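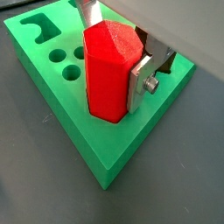 Title slide. Green block with shaped recesses and round holes.

Speaker notes: Setting up a hepatitis B screening and referral program in a rural district

Slide 1. Opening
Give the title and the scope. The talk covers screening, referral and recordkeeping in the Susavdale district program. It does not cover treatment protocols. Anyone who wants those should go to the afternoon session on antiviral therapy.
Handouts are at the back. Take questions at the end except for points of definition.

Slide 2. Why screen
Chronic hepatitis B usually has no symptoms for years. By the time a patient has jaundice or fluid in the abdomen, liver damage is often advanced. A blood test for surface antigen finds the infection earlier. Vaccination protects people who test negative and have no immunity.
Mention the birth dose here. It comes back on slide 6.

Slide 3. Program structure
Three sites: the Susavdale health center, the Bergeron clinic and a mobile team that works from Elleck. The health center holds the register. Bergeron and Elleck send forms to it every week.
Each site has one nurse for testing and one counselor. The lab technician is shared. Say that this was a budget decision and that it caused delays in the wet season, when the road to Elleck closes.

Slide 4. Screening day procedure
Read through the steps at a steady pace.
Registration and consent. Pretest talk in groups, then a private room for anyone who asks. Finger-prick rapid test. Result given in private, the same day. Positive results get a venous sample for confirmation before the person leaves.
Each session is capped at 100 people. The cap is set by counseling time. Test kits were never the limit.

Slide 5. Referral
Point to the referral chart. The first pilot session reached its cap of 100 registered. Of those, 83 stayed for their result. The other 17 left before counseling and had to be traced by phone or home visit.
Two changes followed. Phone numbers are now taken at registration, with a second contact if the person agrees. The result desk was moved next to the exit.
Do not present this as a trial. There was no comparison group.

Slide 6. Vaccination
Adults who test negative are offered the first dose on the spot. The return card shows the dates for the second and third doses. Completion is lower at Elleck than at the fixed sites. Travel cost is the reason most people give.
For newborns, the target is a first dose within 24 hours of birth. Home births are the gap. Midwives attached to Bergeron now carry a cold box.

Slide 7. Records
The register was on paper until February. It now runs in Witico, with paper kept as backup. Fields: ID number, age, sex, site, rapid result, confirmatory result, vaccine doses, referral status. No names in the exported file.
Expect a question on duplicates. IDs are checked by hand at month end.

Slide 8. Stigma
Keep this short. Some employers have asked for results. The program does not release them to third parties. Counselors explain that hepatitis B does not spread through shared meals or handshakes.

Slide 9. Open items
Second lab technician: not funded. Cold storage at Elleck: quote received. Family testing for contacts of positive patients: form drafted, not yet in use.

Leave this slide up during questions. The spare slides after it have the consent form and the kit storage temperatures.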